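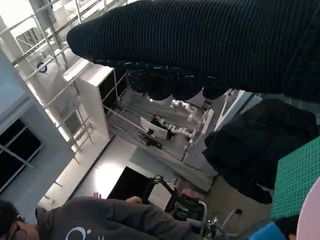 An afternoon with the arms at Plotlow

Tharushi Gunawardena was still answering a visitor's question about table heights when I came up to the work floor at Plotlow a little after two. The August open day had started at noon. She had been talking, with one break for water, since the doors were unlocked.

Gunawardena runs the demonstration program at Larnov, the small robotics group that has its workshop in the building. Twice a year the group lets the public in to see what it does, which at the moment is teaching robot arms to pick up and put down food on an ordinary table. There are no big machines behind glass. The arms stand on work tables among the desks and monitors, and the people who run them work a few steps away.

"We thought about building a proper stage for it," she said. "Then we decided people could just come in and see the desks."

The group printed 200 visitor badges and expected to have some left over. By the time I arrived the woman at the door was writing names on masking tape.

Gunawardena came to the work from catering equipment. She spent six years testing dough dividers and bread slicers for a firm called Khan, and she says the job taught her how little a machine knows about what is passing through it.

"A slicer does the same thing whether there's a loaf in it or your hand," she said. "I got interested in machines that have to look first."

Bread came up a lot in our conversation. The group uses bakery items for much of its practice because they vary. Two rolls off the same tray will differ in height and weight, and one will have a soft side. A gripper that squeezes hard enough to hold the first may dent the second.

"Blocks are too easy," she said. "You can get very good at blocks and learn almost nothing."

I asked what the visitors had wanted to know. Mostly price, she said, and whether the arms could do dishes. One boy asked if the robot got tired, and she told him the motors get warm and then the staff take a break whether they want one or not.

The demonstration itself is simple. An arm reaches down to a green cutting mat, closes its fingers on a piece of food, and moves it to where it has been told to go. Then it does the same thing again. Some visitors stay for one try and some stay for half an hour. An older man who said he had been a crane operator watched for a long time with his arms folded and then told Gunawardena that her operator was coming in too fast on the left side. She wrote it down.

"He was right," she told me later. "You come in fast on your weak side because you want it over with."

Every try is recorded, good or bad. The group's target for this stage is 1000 recorded tries with bakery items, and on the morning of the open day the total stood at 378. Gunawardena is not in a hurry to raise it. She would like fewer tries with more variety in them: different light, a mat that has been pushed a little to one side, other things left on the table.

"Kitchens are messy," she said. "If we tidy up before every try, we're training it for a kitchen that doesn't exist."

The cameras matter as much as the arms. One kind of view comes from up close, near the gripper, and it swings and tilts with every movement. I watched some of the recordings on a monitor and had to look away after a minute. Gunawardena said new staff get a headache the first week and then stop noticing.

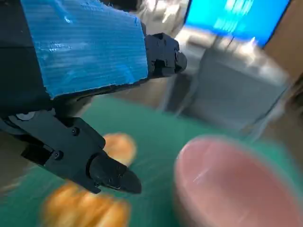 Why does the group practice with real food when plastic copies would last longer?

Real bread crushes, sheds crumbs and goes stale over the day, and a gripper in a kitchen will have to cope with all of that. Gunawardena tried a set of plastic rolls in the spring and gave them up. The gripper held them well, and then did badly on the first real roll it met.

The software that sorts the recordings is called Dranen. It was written in-house and she describes it as stubborn. It throws out any recording where the clocks on two cameras disagree, which has cost the group some good afternoons. She has argued for loosening the rule and lost the argument — fairly, she says, after someone showed her what the mismatched recordings did to the results.

We moved to the kitchen at the end of the floor, where it was quieter, and I asked about failures. She gave me a long answer. The commonest one is dull: the fingers close a little too high and the item slides out. The next is pushing. The fingertip touches the food before it has opened wide enough and moves it along the mat, and the arm then closes on the place where the food used to be.

"People laugh at that one," she said. "I don't mind. They've understood what went wrong, and they didn't need me to explain it."

She is careful about what she promises. When a visitor asked when he could buy one for his mother, who has trouble with her hands, she told him she did not know. She then spent ten minutes asking what his mother found hardest. Opening bread bags was high on the list, along with anything that had a twist tie.

"We haven't done bags," she said to me. "We should have a go at bags."

I asked if she worried about the jobs at places like the one where she started. She said she did, and that she still has friends on that floor. In her view the work her group does is a long way from replacing anyone on a production line, where the existing machines are already much faster than any arm with fingers. What she has in mind is a person at home who needs a plate set out. She agreed that the people who pay for such things might have other ideas.

Around four the crowd thinned. A school group had left a stack of drawings on the counter, and Gunawardena went through them one at a time. Most of the robots had faces. She put one up on the refrigerator with a magnet and took the rest back to her desk.

The next open day is planned for the winter. Larnov will print another 200 badges, and she has asked for a second person at the door. She also wants chairs for people who plan to stay a while, and a sign at the bottom of the stairs, where several visitors this time turned the wrong way and ended up in the loading bay.

When I left she was back beside the tables, talking with the operator about the left side.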